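The sleep gummy has a money-back guarantee, and I have come to think the guarantee is the product

A friend put a tub of Neron on my kitchen table in June and told me it had changed her nights. I have heard this before, about magnesium sprays, about cherry juice, about a pillow. I read the label twice and then went looking for the evidence.
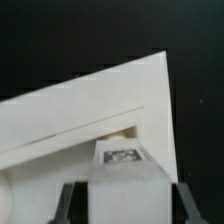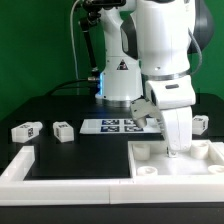 Maëlle MacLeod

Neron is a chewable sleep supplement sold by a firm called Haque, and you will have seen the adverts if you have ever searched for anything at three in the morning. A tub costs £40 and lasts a month. The website says it "supports restful sleep", and I would like you to look hard at the word "supports". A shelf supports a vase. It has very little to do with the flowers.

The big claim is that 62 per cent of users slept better. Follow the small star and you find a survey filled in by 40 people who had bought the stuff, were still taking it, and were asked by the seller how they felt. There was no dummy gummy to compare it with. The people who gave up after a week weren't asked, or if they were, their answers have not made it onto the page.

I don't say those buyers were lying. Bad sleep comes in patches. Most of us reach for a remedy when the patch is at its worst, and a fortnight later things have often eased by themselves. Whatever happens to be on the bedside table gets the thanks. Add the business of dimming the lights and putting the phone away "for best results", as the leaflet tells you to, and I could sell you a boiled sweet with the same success.

Then there are the reviews. Haque's site had 1103 of them when I looked, and the ones I read through one evening were glowing. A good many mentioned the taste. Several had been written within days of the first order, by people who cannot yet have known very much. One gave five stars for quick delivery.

Leonor Cordeiro, a pharmacist in Plumelthorpe, was kinder about it than I am. She told me that most of her customers who ask for sleep gummies want somebody to talk to about why they are awake – the new baby, the night shifts, the bladder, the worry about money. She asks how much tea they drink. She also asks what other medicines they take, and a web page with a countdown clock on it doesn't do that. Herbal ingredients can get in the way of prescribed drugs, and "natural" on the front of a tub tells you nothing about that.

The guarantee is the clever bit. Sixty days, no quibble, except that you have to send back the empty tubs, pay the postage, and have ordered the three-month bundle in the first place. My friend has three empty tubs in a cupboard and has not posted them. I doubt many people do. It is a dull errand for a tired person.

She still swears by it, and I have stopped arguing with her. If £40 a month buys her a calm half hour before bed, it is her money. But I would want the firm to run a proper trial, with a dummy version and a few hundred strangers, before it puts a percentage on the tub. I wrote to Haque to ask whether one was planned. The reply thanked me for my interest and offered me a discount code.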